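Equipment planning meeting, Joston site
Minutes, March

1. Second gripper arm
The Kravets quote came in at $2177 per arm, cables included. Members asked what we get for that beyond the arm we already have on the bench.

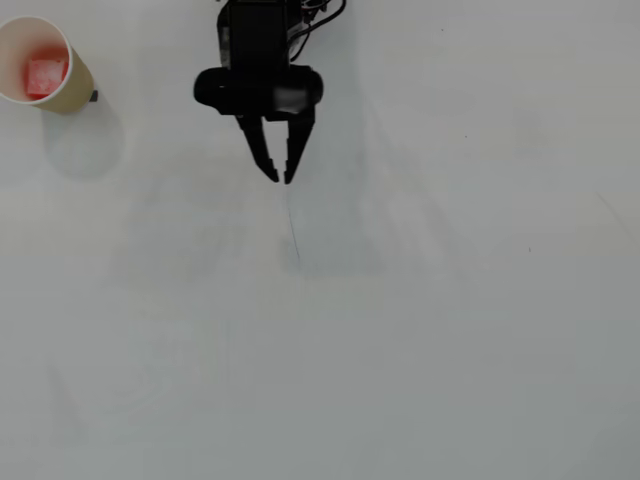
Bench arm with paper cup and red cube.

Olia's case rests on one small foam-like cube and a cup. Several present felt this says little about real parts — the request lists 24 part types and none has been tried.

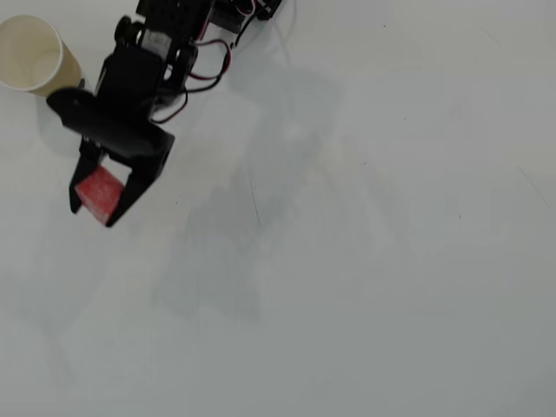

The warranty runs 52 weeks and leaves out the fingers and the servos, the items most likely to wear. Spares were not priced. Deferred until they are.

2. Lurkico service plan
Lurkico wants nine months paid up front. No one could say what a visit covers. Request a written scope.
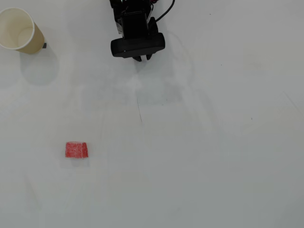

3. Bench top
Scratched, still usable. Replacement struck from the budget.

Actions: Olia to price spares and list three parts for trial. Next meeting in April, 9 a.m.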